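**Wrist view drifts off the counter during teleop demos (sim kitchen)**

**mtsuchiya**
Recording demos in the Cledach kitchen scene with a handheld controller. 482 episodes so far. In 9 of them the operator tilts the wrist between grasps and the wrist camera gets mostly wall. Policy input is wrist camera only. Keep or drop?

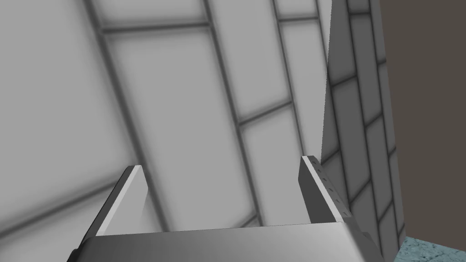
*Wrist cam, gripper open and empty, tiled wall behind the fingers.*

**nnaji_k**
Drop them. Nothing in that view tells the policy where to go next except a bit of teal countertop in the bottom right corner. You'd be training it to guess.

**t.hattori**
Disagree. If the operator recovers, the recovery is the useful part. A policy trained on clean demos has no data for this pose. Trim the idle steps and keep the rest.

**nnaji_k**
Recover from what input? The grout lines repeat. Two different wrist poses can give nearly the same picture.

**t.hattori**
The corner with the darker tile and the brown panel breaks the repeat. Add joint angles to the input and it's a non-issue.

**mtsuchiya**
Joint angles are logged, just not fed in. Target is 1,000 episodes, so I can train both ways.

**jerum12**
Check your controller clutch first. Ours kept the old rotation offset after re-engaging, and the wrist rolled on every regrasp.

**mtsuchiya**
Will check the offset tonight before recording more.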